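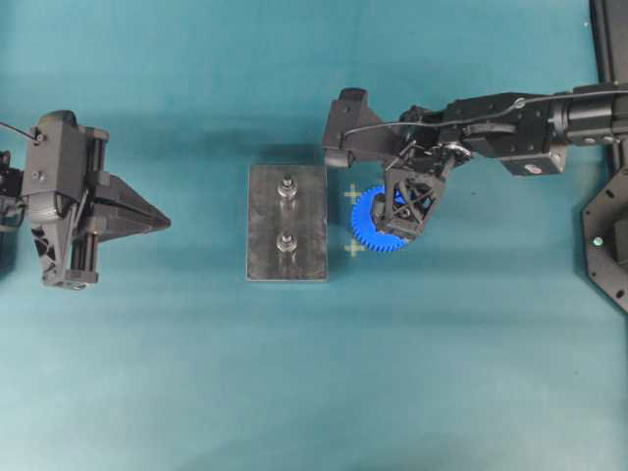 Iara Farías comenta que a ella le pasó lo mismo con la sábana bajera de una cama de 190 y que lo primero es mirar la etiqueta, porque el remedio cambia mucho si la tela es algodón puro o lleva poliéster.

Manchas más claras en tela teñida en casa
Publicado en Hogar > Ropa y tejidos

Marcela_tt
Hola. Compré una tela de algodón blanca, 285 cm de largo, para hacer un mantel, y la teñí en la lavadora con un tinte en polvo de color turquesa oscuro. Usé dos sobres de la marca Nuleck y la sal que pedían las instrucciones. El programa fue el de 40 grados, sin centrifugado fuerte.

El centro salió bien, pero en uno de los extremos el color quedó bastante más flojo y hay tres o cuatro zonas con rayas, como si la tela hubiera estado doblada. La lavé antes, aunque con suavizante. No sé si eso influye.

Lo que quiero saber es si puedo volver a teñir encima sin quitar el color, o si tengo que decolorar todo primero. También si conviene hacerlo en un cubo en vez de la lavadora. El mantel lo necesito para febrero, así que tengo tiempo, pero no quiero gastar otros dos sobres y que quede igual.

Edito: la etiqueta del rollo ponía 100 % algodón. La tela seca pesaba más o menos 900 gramos.

Ramiro Q.
El suavizante influye, y bastante. Deja una película en la fibra y el tinte no entra por igual. Lo mismo pasa con el apresto de fábrica si la tela es nueva y solo se ha lavado una vez.

Yo haría lo siguiente. Lava la tela a 60 grados con detergente normal y un par de cucharadas de carbonato de sodio (en droguería lo venden como sosa para lavar, no es la sosa cáustica). Nada de suavizante. Aclara dos veces. No la seques, métela húmeda en el tinte, que así coge mejor el color.

Decolorar no hace falta si vas a usar el mismo tono o uno más oscuro. Las zonas flojas suben y las otras también suben un poco, pero la diferencia se nota menos. Si quieres un tono más claro que el que tienes ahora, entonces sí hay que decolorar.

Las rayas son de los pliegues. En una lavadora de carga frontal una pieza tan larga se enrolla sobre sí misma y hay partes a las que el baño casi no llega. Métela suelta, a puñados, sin doblar. Si tu tambor es de menos de siete kilos, mejor en barreño.

Para barreño: agua muy caliente, la sal disuelta aparte, el tinte disuelto aparte y colado por una media vieja. Remueve sin parar los primeros veinte minutos y luego cada cinco, hasta completar la hora. Hacen falta guantes largos. La tela tiene que moverse con holgura, y con 900 gramos eso son unos quince litros como mínimo. Yo usé una vez un barreño pequeño y me salió peor que en la máquina.

Mira también la dosis. Los sobres suelen venir calculados para un peso de tela seca que está escrito por detrás en letra pequeña. Si el tuyo cubre menos de lo que pesa el mantel, ahí tienes otra parte del problema.

bordados_lola
Yo no me complicaría. Compra la tela ya teñida. En Clelum la tenían por metro en enero y no destiñe casi.

Marcela_tt
Gracias, Ramiro. He mirado el sobre y cada uno es para 400 gramos, o sea que me quedé corta. Voy a probar con tres y en barreño. ¿El fijador se echa en el mismo baño o después?

Ramiro Q.
Después, en agua limpia, cuando ya la hayas aclarado. Sigue lo que diga el envase, porque hay fijadores en frío y en caliente. Luego la primera lavada sola, con agua fría.

Iara Farías
Añado una cosa sobre el hilo. Si ya has cosido el dobladillo con hilo de poliéster, ese hilo se va a quedar blanco o casi, aunque la tela suba de color. A mí me tocó descoser 116 cm de remate por eso. Tiñe primero y cose después, y corta con margen, que el agua caliente encoge el algodón.

Para secarla, extendida y a la sombra. Si la cuelgas doblada sobre la cuerda te puede quedar una marca justo en el doblez.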